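Cloth Handling with a Low-Cost Two-Finger Gripper
Final Project Report, Grollcombe Shared Workshop

Prepared by: Neelam Negi and Ilgın Kurtuluş

1. Purpose

The project set out to build a tabletop arm capable of picking up a soft cloth from a flat surface and folding it once. Construction was limited to the tools available to student members of the workshop. The arm, referred to in this report as Nundus, was assembled over one semester and was ready for cloth trials in June.

2. Gripper and Test Material

Two earlier sets of fingers were discarded. The first was too blunt to enter a fold, and the second flexed under load. The third set tapers toward the tip and is finished in black. Trials were carried out on a wooden surface with a fleece cloth, selected for its thick pile. Thin cotton had proved easy to grasp and told us little about the limits of the design.
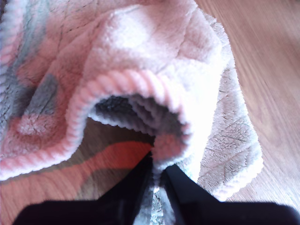

Figure 1. Gripper fingers holding a gathered strip of the fleece cloth, with the ribbed trim arching above the grasp.

3. Results

A total of 429 grasp attempts were logged against a planned 1000. The shortfall was caused by a failed wrist servo - the replacement took nearly 3 weeks to arrive from Istosholm. Grasps placed at an existing fold were more reliable than grasps on flat fabric, where the fingertips tended to slide over the pile. Strong overhead light also interfered with edge detection on pale areas of cloth, and the detection threshold had to be reset by hand between sessions.

4. Remaining Work

The single fold was completed only when the starting grasp was close to a corner. The authors recommend adding a rubber pad to each fingertip and repeating the flat-fabric trials under diffuse light. Wiring diagrams and the full trial log are stored with the arm in the workshop cabinet.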